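Notes to go with the bathroom set in the Pudalwood folder. Please read these before you rename anything, because I did rename things once, in January, and it took me an evening to put them all back.

# Pudalwood: small bathroom things and where they live

This folder covers the everyday business of a bathroom: bags opened and closed, bottles moved from the floor to a shelf, boxes sorted, the basin cleared so that a person can wash their face in it. There are 207 clips in all, most of them short. The kitchen clips are kept separately under Flallitz, and the hallway ones (coats, shoes, umbrellas) are under Asura.

I've tried to keep the names of things the way people say them at home. A "pouch" has a zipper, a "bag" has a drawstring or handles, and a "box" is cardboard unless the notes say otherwise. If you come across something that fits none of those, write down what you would call it if you were asking someone to pass it to you, and I'll sort it out later.

## Drawstring bags

These get their own section, as they gave us more to talk about than everything else put together! Cloth bags slump, the cord wanders off to one side, and a bag lying flat on a basin is a very different job from one hanging on a hook. We ended up with three labels for them:

- `bag_open`: the neck is being widened or the cord loosened
- `bag_close`: the cord is being drawn in
- `bag_move`: the whole bag goes from one place to another

When you can't tell from a still which of these is going on, leave the label blank and watch the clip.
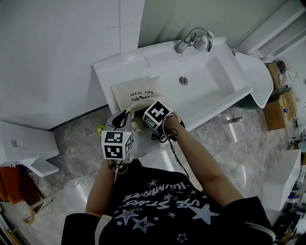

*Beige canvas bag, printed "Hair Dryer", on the front rim of the washbasin. White drawstring.*

The printed words on a bag go in the `text` column, and what is inside goes in `contents`, but only when the clip shows it. Please don't fill in `contents` from the printing. I know it's tempting, and I've done it myself, but people keep all sorts of things in bags meant for something else (my own hair dryer bag has held travel adapters for years).

## Surfaces

`basin_rim`, `basin_ledge` and `basin_bowl` are separate places. The ledge is the flat part beside the bowl. A thing resting on both gets the one that carries more of it, and a short note if you feel unsure. Floors are simply `floor`, whatever they are made of.

## Still to do

- Small bottles: some 100 entries still say only "bottle", without a size
- Merge the 2 spellings of "drawstring"
- Check the shelf names against the Nikolaidis list

Corrections are very welcome, even tiny ones. Put them in `notes.md` with your initials and I'll go through them with a cup of coffee.

Efthymia Athanasiadis
29 June 2021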